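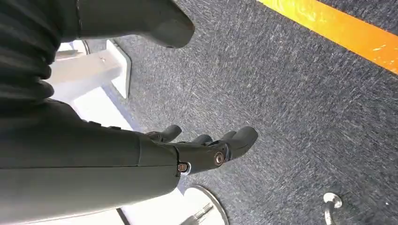

Miston Hand-Eye Refinement Module

Home / Research Equipment / Arm and Hand Software / Miston

Miston is a software module from Trarkia that corrects the position of a multi-finger robot hand during a reach. It uses one small camera near the wrist and the joint readings the arm already puts out. You do not need markers on the hand or a calibration board in the work area.

License: single arm, 400 USD per year
Delivery: download
Status: available now

What it does

Most arms are calibrated once, and then the calibration drifts. Sleeves shift, screws get retightened, a finger is swapped out. The hand ends up a little to one side of where the software thinks it is, and small objects near the floor get missed.

Miston compares the outline of the hand in the wrist view with the outline expected from the joint angles. The difference is turned into a small offset, which is sent to the arm controller before the fingers start to close. The correction is repeated through the last part of the reach. It stops when the fingers make contact or when the outline is too unclear to use.

How the method works

The hand model is loaded once during setup. While the arm is moving, the module does the following:

Step 1. Read the joint angles and draw the expected outline of the hand and forearm.
Step 2. Find the edges in the camera view that are close to that outline.
Step 3. Drop edges that do not move with the hand. Floor tape, table legs and carpet patterns are mostly removed at this step.
Step 4. Solve for the offset that brings the two outlines together.
Step 5. Send the offset if the confidence score is above the set limit.

Dark hands over dark or flecked floors were the hardest case in early versions. The edge of a finger and the edge of its shadow can be close together, and the first release often picked the shadow. The present version tracks both for a short time and keeps the one that agrees with the joint readings.

Test results

The method was tested on floor-level reaches with the Noltier arm and the Makori hand. The full set holds 2608 recorded reaches. Of these, 625 were held back for testing and were not used to tune anything. Each test reach was replayed with the stored calibration alone and then with Miston running. A reach was counted as good if the final position of the longest finger fell inside the target circle.

Test reaches: 625
Good with Miston: 517

Most of the failures fall into two groups. In the first, the hand was curled tightly and the fingers covered each other, leaving too little outline to match. In the second, strong light on a white surface behind the forearm washed out the edge on that side. Fast reaches were also worse than slow ones, but there were too few of them in the test set to give a separate figure.

The replay test measures where the hand ends up. It does not measure whether the object was picked up. A grasp test is planned, and the results will be posted on this page.

What you need

An arm that reports joint angles while moving
A hand model in a common mesh format
A color camera fixed near the wrist, with the hand and part of the forearm in view
A Linux computer with a graphics card

The camera is not included. Any small fixed-focus camera will work if its mount is stiff. Autofocus has to be turned off.

Setup notes

Load the hand model with the sleeve or cable cover left out. Soft parts change shape and will pull the outline off.
Run the slow sweep over an open piece of floor before the first use, and again after any finger is replaced.
Leave the confidence limit at its default for the first runs. Lowering it gives more corrections, but they are noisier.
If another arm segment hangs into the view, mark it as fixed or moving in the mask screen.

Included with the license

Miston module and setup tool
Config files for the Noltier arm and Makori hand
The held-out test set with replay scripts
Updates and email support for the license period

Other arms and hands

Config files for other hardware can be written by the user. The format is covered in the manual, and the Makori file is a good one to copy from. Two-finger grippers will load, but the method has not been tested on them and we do not support that use at present.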